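Plastic cups for the break room - keep or toss?
Forum: Small Office Kitchens

uvik_desk
We have three plastic cups left in the break room, green, blue and pink. I want to replace them with glasses. My manager says plastic is fine. What do the rest of you use? 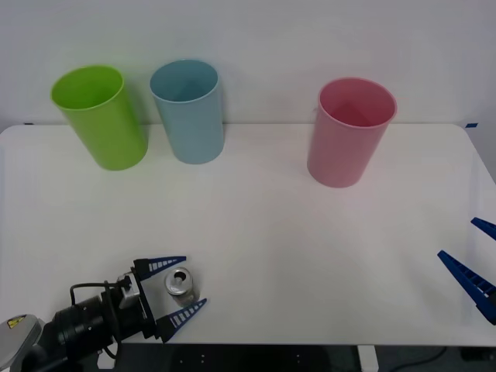

Bruvach, June

They get used for water and sometimes soda. A set of Nusomo glasses is 49 dollars and I would have to ask for the money.

papertray9
Keep them. Glass breaks and then you are sweeping a kitchen floor at lunch. One color per person also means fewer mix-ups.

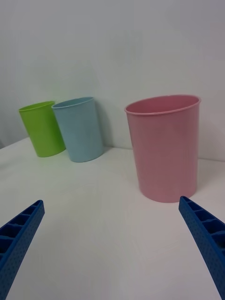

Green, light blue and pink cups on the white table

lowshelf
I disagree with papertray9. Plastic holds on to smells, coffee most of all. We switched to Ichikawa tumblers and I would not go back. They do cost more.

papertray9
Only if you put coffee in them. Ours are for cold drinks and they have lasted 9 years.

uvik_desk
Nobody puts coffee in ours. It is mostly people pouring out a can so they can take half back to their desk. 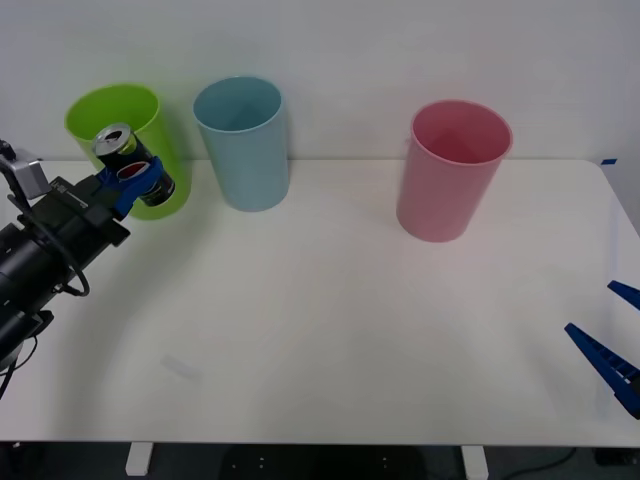

lowshelf says a can should just be drunk from the can, and that pouring it makes one more thing to wash. I don't agree - half a can left open in the fridge is worse.

uvik_desk
OK, I will keep the three for soda and ask for four glasses for water. Does anyone know if the Nusomo ones stack?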